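Can a robot arm tidy up wooden stacking toys yet?

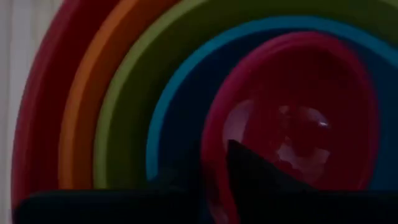

Posted by Hollis Haverford, May 5, 2023

I help run a toy library and the putting away takes longer than the lending. Most of what comes back is wooden: shape sorters, train track, and a lot of rainbow stackers, the kind with arches that nest inside each other. They come back in bits and somebody has to put them together in order before they go on the shelf.

We have 288 toys on the list. I have seen small desktop arms advertised for less than 1000 pounds and wondered if one could do even the rainbows. Has anyone tried this sort of job with a machine? I am not after a humanoid, just something that can sit on a bench and get on with it while we do the front desk.

tinbadger

Short version, no, not at that price.

I look after two arms at work (packing, Brarkis make the grippers) and they are good at picking up the same part from the same tray all day. Your job is different every time. Picking up one arch on a clear bench is fine. Getting the small arch in under the next one up is harder, because the fingers need room as well as the toy. If the pieces are close together the gripper knocks one while it is letting go of the other, and then they are no longer where the program thinks they are.

Painted wood can be slippery too, so you want rubber pads on the fingers. Light matters more than people expect. In a dim room the camera has trouble finding where one colour stops and the next starts. Put a decent lamp over the bench before you blame the software.

You would also need a person to clear out anything else that has been left inside the arches. Ours stops dead if there is a stray part in the tray.

Over a year you would spend more hours setting it up than you would save. I'd put the money into trays with the outline of each arch drawn on the bottom and let the families do it when they bring them back.

Moorside Pat

they can do it now, saw a video of one folding towels. prices come down every year so just wait

ellwood_9

The towel videos are often sped up, so check for that. I had a secondhand arm at home and tried it on my daughter's blocks. Large blocks, well spaced, it managed 7 out of 9. Curved pieces lying on their side it mostly pushed across the table. Standing upright they were easier, as it could come down over the top and grip both faces.

If you want to try it, see if a college near you will lend you one for a week. Ask them to use your own toys and your own table. And count the time you spend picking things up off the floor.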